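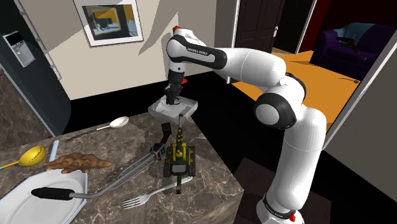 Session 3: Do open-plan kitchens make people cook more?

Reading: Hinton, chapter 14; the Tomau housing survey (handout from October)
Notes by Kyung-hwa Seo

The claim you will meet everywhere is that knocking the kitchen through into the living room gets a household cooking again. Estate agents say it, magazines say it, and Hinton repeats it with a footnote that leads to another magazine. Please read that footnote before the seminar.

The usual evidence

The Tomau survey sent forms to 2,822 households and asked how often they cooked a main meal at home. Open-plan homes came out ahead. Fine, but look at who lived in them. They were mostly owners who had paid for the building work themselves, and people who like cooking are more likely to spend money on a kitchen. The survey has no figures from before the walls came down, so it can't tell us which way round the effect runs.

There is also the word "cook". The form never defines it. Does heating soup count? Beans on toast? Two people in the same house could tick different boxes for the same week.

A smaller study

Ó Riain followed 119 tenants in Clestska who were given flats by lottery, some with a closed kitchen and some without. I trust this one more - the tenants didn't choose their layout. The difference in cooking was small and had gone by the second year. What did last was complaints about smells and noise, mainly from families with a child doing homework in the same room.

I would still be careful. Diaries were kept by the tenants, and plenty were handed in late. A diary filled in at 9 pm on the last evening isn't worth much.

For next time

Find one advert that makes a promise about how a kitchen will change family life. Write down what you would need to measure to test it, and over how long. One side of paper is enough. "More sociable" won't do unless you say how you would know.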